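For release in August
Contact: Denise Gosling, Rudd Student Robotics Club

RUDD STUDENTS TAKE ON THE LAUNDRY PILE FOR THIS YEAR'S DARKUM CHALLENGE

Club members are teaching a robot to fold clothes, one T-shirt at a time

The Rudd Student Robotics Club is delighted to announce its entry in the Darkum Challenge, the yearly contest that asks student teams to pick a household chore and see how much of it a machine can learn. After a good deal of friendly arguing (window cleaning had its supporters, and so did setting the table) our members settled on a job every family knows a little too well, and that is folding the clothes.

The team's entry is called Zarnine. Before Zarnine can fold anything on its own it needs to learn from people, and so the students have spent much of their summer break folding at home with a hand-held gripper in each hand. Every fold is recorded by the grippers as it is made, and the recordings are what the robot will study later on. The club has set itself a goal of 1000 recorded folds and has almost 300 so far, which we think is a very fine start for a group that also has summer jobs, little brothers and swim practice to think about.
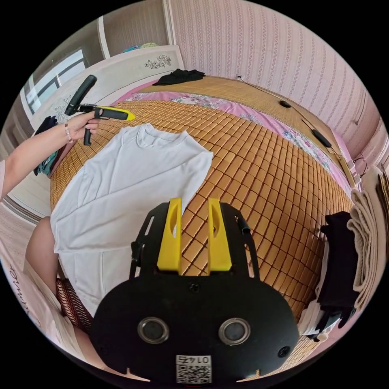 A white T-shirt spread out on the bed during a Zarnine folding session.

"People ask me why we don't do this in the classroom, on a nice clean table," said Denise Gosling, who has led the club for six years and still comes to every meeting with a tin of something baked. "Well, most of us don't fold our clothes in a classroom! We fold them on the bed, with the window open and the rest of the wash piled up beside us, and that is where a helpful robot would have to manage too. I want the students to think about real homes from the very first day."

The grippers take some getting used to. Each one closes with two fingers, so a student has to give up all the small, clever things that a thumb and palm do without being asked. New members usually start with towels and move on to T-shirts when they feel ready, and long sleeves come after that – they are everyone's least favorite, and there is a certain amount of groaning when one comes out of the basket. 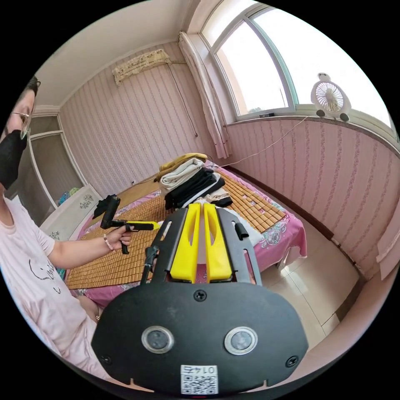

Rudd Club News – Page 6

Sessions are kept to 70 minutes, with a break for a drink and a stretch, and families have been wonderfully patient about it all. Members choose their own clothes to work with and are encouraged to mix them up, dark with light and thick with thin, so that Zarnine doesn't grow up believing the whole world wears the same shirt.

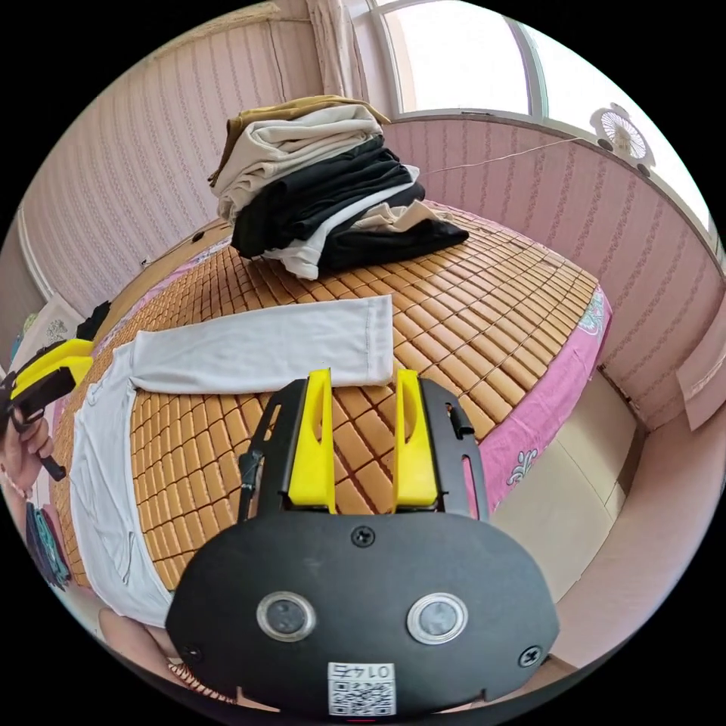 Back at the club, the recordings are checked in pairs. One student watches and the other keeps the notes, and then they trade places. Folds that went wrong are kept along with the good ones and marked as such, a habit Gosling has insisted on from the beginning.

"A crooked fold is still worth something," she said. "They learn to write down what happened and leave it there, and I am as proud of those notebooks as I am of anything we build."
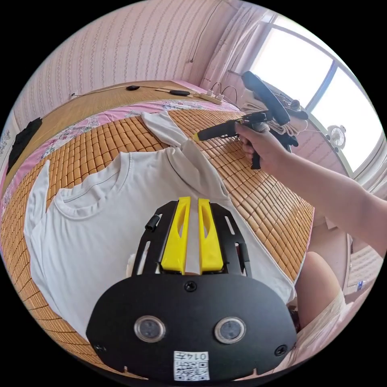 Grippers for the project were paid for with help from Tronex, a local firm that has supported the club's work before, and the club would like to thank everyone there for their kindness and for answering so many questions by phone.

New members are welcome all through the school year and no experience is needed, with robots or with laundry. Meetings begin at 4 p.m. in the Rudd workshop, and parents are always welcome to stay and watch. Families who would like to join, or who have outgrown clothes in decent shape to donate for practice, are invited to speak to Denise Gosling at any meeting.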